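Print this page | E-mail this page

Bench tips: picking grippers and controllers for a small two-arm setup

Quick ones this time, I'm typing between runs. Most of these came out of swapping parts on the home bench since June, so take them as shop tips and not a lab report.

Fingers first. Everybody wants to talk about the arm. Look at the fingers. Flat parallel ones are great on anything with straight sides – boxes, rulers, card stock, acrylic. Pointed tips get into small gaps and lift things off a flat surface, but they chew up soft stuff and they let thin sheet spin. Had both for a while now, wouldn't give up either one.

Test with boring parts. Not an egg. Everyone tries an egg. A thin clear plate held upright tells you more – any twist in the jaws and it leans, any slop and it slides. Wipe your fingerprints off it first or you'll blame the gripper for a greasy edge.

Grip force. Start low, go up in small steps, write the number down. On the Suna controller I settled at 233 for thin plate and 375 for wood blocks. Those are its own units, whatever they are, manual doesn't say. The Ejigu one uses a plain 0 to 1000 scale and 200 on that was plenty for plate. Don't copy numbers from one to the other. I did. Cracked two plates.

Rubber bands on the fingertips. Cheap, works, looks awful. Wide ones off broccoli are best. Change them when they go shiny. Heat shrink is neater but it slips after a week or so of use.

Slack in the cables. Run the arm by hand through its whole reach with the power off before you clip anything down. Every joint, both directions. If the cable goes tight anywhere, more slack. If it can hook on the elbow, less slack or move the clip. Wrist is the worst spot, leave a loop there.

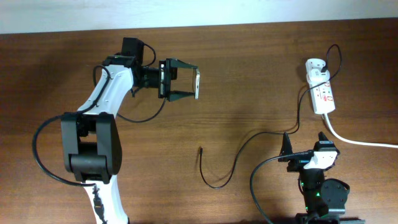

Velcro straps beat zip ties while you're still changing things. You will still be changing things. Once a layout has lasted a month, ok, zip ties, and snip the tails flush or they'll get your knuckles.

Power. One strip for the whole bench, somewhere you can slap the switch without leaning over a moving arm. Label every plug at both ends, masking tape and marker is fine. Unplugging the wrong arm mid lift is a very sad noise.

Clamping. A wood table is ok for light arms if you clamp through a rail or a plate and spread the load. Put a scrap of leather or an old mouse pad under the clamp jaw. Retighten after the first hour, wood gives a little, then check again Saturday or whenever you sweep up.

Controllers, the short version. I've run three:

Suna – easy menus, slow to start up, fan is loud. Good for learning. Keeps your settings when the power goes.

Ejigu – fast and smooth, hates long cables. Mine dropped out untill I went to a shorter one. Settings vanish if you forget to hit save, and the save button is two screens down.

Clandel – paid $249 for it used. Handles two arms off one box, the other two can't. Setup took me a whole evening and most of a pizza. Worth it if you realy need both arms moving together, skip it if you don't.

Comparing them fair. Same part, same spot, same fingers, same time of day if there's a window. Change one thing. Tape an outline on the table so the part goes back in the same place every time. Naomi Sang over at Musitport told me to do ten tries with each before deciding anything and she's right, my first three are always flukes one way or the other.

Cameras. Mount it to something that isn't the table. Table shakes, camera shakes. Shelf bracket on the wall did it for me. Matte tape over anything chrome nearby, and for clear parts put dark paper behind, the edge shows up much better.

White wall behind the bench is nice for light but watch for glare around 4 pm. Old bedsheet over the window, done.

Loose connectors. Cap them or tape them. A bare plug end lying in the work area gets grabbed, dragged or sat on sooner or later. Foam earplugs with a slit cut in make decent caps.

Screws. Check the wrist ones weekly, they back out first. Drop of the blue threadlocker, not the red. Red means a heat gun and bad words.

More on homemade finger pads next time, the silicone batch is still curing and smells like vinegar.

Print this page | E-mail this page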